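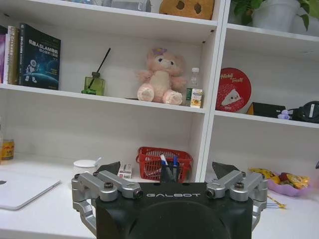
Skurnell Island Site Register

A table of structures, landings and marked graves on Skurnell Island, with dates of construction, use and removal where a source gives them. The island was used in turn as a pilot station, a quarantine station and a coastal battery, and many buildings served more than one of these. The register treats each structure as one record and each period of use as a separate row linked to it.

Maintainer: Alvar Wallin
Current release: 1.3, Jun 11, 2019
Format: CSV, UTF-8, comma separated, header row in every file
Coordinate system: WGS 84, decimal degrees

Contents

sites.csv
One row per structure or feature. 210 rows.

uses.csv
One row per period of use. 850 rows. Joins to sites.csv on site_id.

sources.csv
One row per document, map sheet or photograph cited. Joins to uses.csv on source_id.

names.csv
Variant names for sites, with the source in which each one occurs.

changes.txt
Changes by release. Read this before updating from 1.1 or earlier, as the site_id values were reissued in 1.2.

Fields in sites.csv

site_id: Text. The letters SK followed by four digits. Never reused after a record is withdrawn.
name: Text. The name in longest use, not necessarily the latest.
type: One of dwelling, ward, store, gun position, light, landing, wall, cistern, grave, other.
lat, lon: Decimal degrees. Center of the footprint, or the shore end in the case of a landing.
position_quality: 1 to 4. See below.
built_from, built_to: Earliest and latest possible year of construction. Equal where the year is known.
gone_from, gone_to: The same for removal or collapse. Blank if the structure is standing.
condition: One of standing, roofless, footings only, no trace.
notes: Free text.

Fields in uses.csv

use_id: Integer.
site_id: As above.
use: Free text, lower case, taken from the source where possible.
operator: One of pilot service, health board, army, private, unknown.
start, end: Year. Blank if unknown. A blank end does not mean the use continues.
source_id: Required. A row without a source is an error and should be reported.

Position quality

1. Measured on site with a survey receiver.
2. Read from a modern aerial photograph.
3. Read from a historical map after fitting it to modern control points.
4. Inferred from a written description only.

Positions of quality 4 should not be used for distance calculations. Several of them are no better than "north of the hospital road," and the point has been placed in the middle of the possible area.

Sources

The largest single source is the Plarkeditz survey, a set of map sheets drawn when the quarantine station was handed over to the army. The sheets are at a scale of 1:2,000 and show building outlines, fences, drains and the two tramways. Sheet 5, covering the southern point, is missing from the set. The southern point is covered instead by a sketch plan from the pilot service, which has no stated scale and was fitted by eye to the two landings and the light.

Periods of use come mainly from the station daybooks held in the town archive at Brutville. The daybooks name buildings by number. The numbering was changed in December of the year the new wards opened, and entries on both sides of that change refer to different buildings by the same number. The concordance used here is in names.csv, with scheme set to A for the earlier numbering and B for the later.

Army use is poorly documented. Most rows with operator set to army depend on the Mercado typescript, a memoir by a former storekeeper written long after the events. It is reliable on the layout of the stores and the barracks. Its dates have been checked against the daybooks where the two overlap, and they tend to run a year late. They are given in uses.csv as written, without correction.

Known problems

SK0031 and SK0032 may be the same building. The Plarkeditz sheet shows one outline and the daybooks describe a fever ward and a laundry. They are kept apart until the footings can be looked at again.

The grave records cover marked graves only. The daybooks record 84 burials on the island, and most of those have no surviving marker. Burials without a known position are not in the register, and the count of rows with type set to grave must not be quoted as a number of deaths.

The east wall was entered as five separate sites in release 1.0 and merged into one in 1.2. Uses attached to the old sections were moved to the merged record, so a few of them overlap in time.

Coastal retreat on the west side has moved the shoreline inland past two recorded gun positions. Their coordinates are the original ones and plot in the water on a current map. This is correct.

Start years equal to the first year of a daybook volume should be read with care. In many cases the building was already in use when the volume was opened and the earlier volume is lost.

Uses the register is suited to

Locating structures for field visits, tracing the history of a given building, and comparing the footprint of the station under different operators. It is not suited to estimates of the island's population, for which the daybook admissions lists should be consulted directly.

Loading

Read site_id and source_id as text. Spreadsheet programs may turn some values in the notes field into dates, particularly building numbers written with a slash. Import the column as text to prevent this.

Years before 1800 occur only in built_from and are estimates by the maintainer.

Corrections

Send corrections to the maintainer with the site_id, the field, the proposed value and a source. Photographs are useful for the condition field if the year they were taken is known. Corrections without a source are kept on file and do not go into a release.

Planned for 1.4

Fitting of the pilot service sketch plan using the new control points on the southern point.
Separate start_quality and end_quality fields in uses.csv.
Removal of type "other" where a better value exists.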